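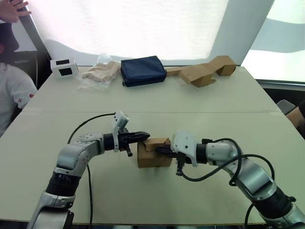

So I finally deleted my old podcast app last night and moved everything over to Laten. I'd been putting it off since October, mostly out of laziness (and a little fear of losing my 1,391 saved episodes!).

The import took two tries. The first time it choked on a show with a weird feed and just sat there spinning. The second time it went through, though all my played episodes came back marked as new, so now I have a very scary number next to my queue.

I do like it so far. Search is quick, the sleep timer is right there on the main screen, and you can set the speed for each show separately – my old app never figured that one out. Downloads stop at 200 on the free plan, and I'm nowhere near that.

My one gripe is the battery. My phone was down to half by lunch, and all I'd played was one long interview. I've turned off background refresh and I'll see how it does over the weekend.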